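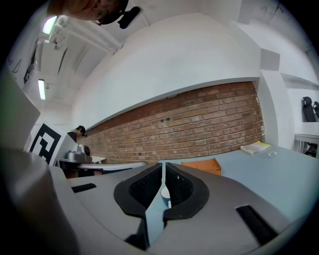
URMONT, 4 March 2019 — Wiven, the tableware maker based in Urmont, will extend the repair and replacement service for its Prado line to all customers beginning in September. Until now the service has been open only to restaurants and hotels.

Under the new terms, anyone who owns a Prado cup, bowl or plate can send it back for a replacement if the glaze crazes or the handle fails in normal use. No receipt is needed. Pieces are identified by the stamp on the base, and customers pay postage one way.

The company replaced 3,190 pieces for trade customers last year. Most were cups, and most of those had failed at the lower handle joint.

"We kept getting letters from people who had eaten off our plates in a hotel and then bought a set for home," said Kazue Hamada, managing director of Wiven. "They asked why the hotel got a better deal than they did. We did not have a good answer."

Returned pieces will go to the Kurken works, where two kilns have been set aside for replacement stock. Archie Carnegie, who runs the works, said the handle joint has also been changed on all cups made since January.

"The old joint was fine on a shelf and fine in a sink," Carnegie said. "In a commercial dishwasher, up to 8 cycles a day, it was not. The new one has a wider foot and we fire it more slowly." 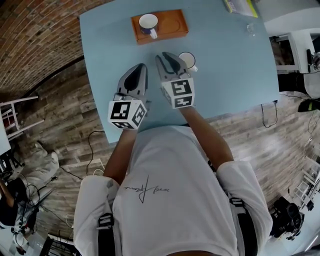 Prices for the Prado line will stay the same through the end of the year. Discontinued colors are covered too, although the replacement may come in the nearest current shade — customers will be asked to approve the color before anything is shipped.

Pieces damaged by dropping are not covered. Owners can buy single replacements at the trade price, with a limit of two per order.

Return forms will be available from Prado stockists and from the Wiven customer office in Urmont. Trade customers should continue to use their existing account forms.

Press contact: Devendra Awasthi, Wiven, Urmont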